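Tronutine Unveils New Public Sculpture at Jirside

JIRSIDE, May – Tronutine has opened Trodel, a walk-through steel sculpture by the Cuevas studio. The work stands 16 meters tall and is made of 327 welded panels.
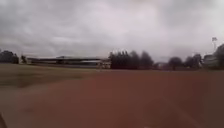
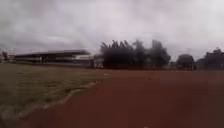
Visitors may climb to the upper deck free of charge every Saturday from 10 a.m. School groups are asked to book in advance through the Tronutine visitor office. A total of 1,829 residents took part in the public vote that selected the design.

Media contact: Tronutine Press Office, extension 602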